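Home Exhibitions Visit Learning Press Support us

Bramwell Gallery to show seven new large-scale woodcuts by the Stivon print workshop

Bramwell Gallery is delighted to announce that its summer exhibition, Tamow, will open in June and fill both floors of the building with new work from the Stivon print workshop. The show takes its name from the small harbour town where the workshop has been based for the past 40 years, and where every sheet on display was cut, inked and pulled by hand.

At the heart of the exhibition are seven very large woodcuts, each printed from several blocks of cherry and pear. They follow the shoreline at Tamow through a single winter, from the first heavy tides to the thaw, and they are best seen slowly - first from the far end of the room, where the greys and blues settle into weather, and then from close up, where the grain of the wood begins to show through the ink. We have put benches in both rooms, and we hope visitors will use them.

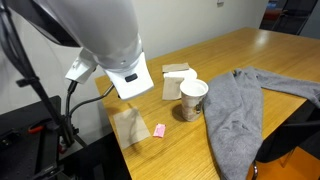

A long wooden table, with a paper cup and brown paper napkins among the things laid out on it.

Upstairs, the gallery will show a selection from the Zirix portfolio, the workshop's much-loved series of small prints. The full portfolio runs to 536 sheets and has never been shown in one place, so choosing from it was a long and very happy job. Many of the sheets are no bigger than a postcard, and they take in boats, garden walls, kitchen chairs and a good number of gulls.

The gallery will also be running printmaking afternoons for families while the exhibition is on, starting at 2 pm. All materials are provided, and no experience is needed, though old clothes are a very good idea - the ink does travel. Places are free but should be booked ahead through the front desk.

Entry to the exhibition is free. A selection of prints will be on sale in the shop, together with an illustrated catalogue. Press images and review copies of the catalogue can be requested from the Bramwell Gallery press office.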